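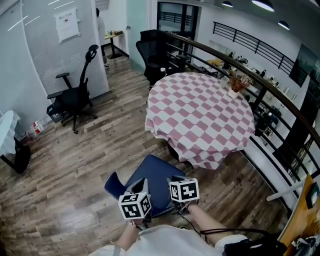
The Blue Chair

By the time the movers from Movex had called to say they would be late, she had already made up her mind about the tablecloth. It was staying on. Everything else could be argued over, and would be, but the pink-and-white checks had been on that round table since the first week, and she wanted them to be the last thing folded.

Her brother thought this was silly and told her so, kindly, the way he told her most things. He had driven 140 miles to help, with a thermos and a bad knee, and he would have liked to get the table done while he still felt strong. But he could see how she was looking at it, so he went and fussed with the mesh chairs instead.

Those two had come from the Figueroa office when it closed, ten dollars for the pair, and they had never looked right beside anything she owned. They were tall and black and serious, with headrests, and she had meant to swap them for something softer as soon as there was money. Then there was money, a little, and she found she had gotten fond of leaning back in one of them after supper with her shoes off. So she bought just the one new chair, the navy blue one with the pale stitching around the seat — and of course that became the chair everyone wanted. Guests drifted to it. Her brother was drifting to it now.

"Sit down if you're going to," she said.

"I was only looking at it."

"You've been only looking at it since you got here."

He sat, and let out a breath, and rubbed his knee. She moved the white cup over a bit to make room for the thermos lid, and left the little vase where it was. The flowers in it had been red once, a good loud red, and had dried to the brown of old brick. She had bought them on a Monday, walking home from the bus with the new key in her coat pocket, and had always meant to throw them out.

"Are those coming too?" he asked.

"I haven't decided."

"They'll go to crumbs in the truck."

"Then I'll hold them on my lap," she said, and realized as she said it that she had decided after all.

He laughed and poured the coffee, and they drank it slowly, talking about their mother's kitchen and whether the new place would get any sun in the morning. It was past 7 when the phone rang again, and she let it ring a while before she got up.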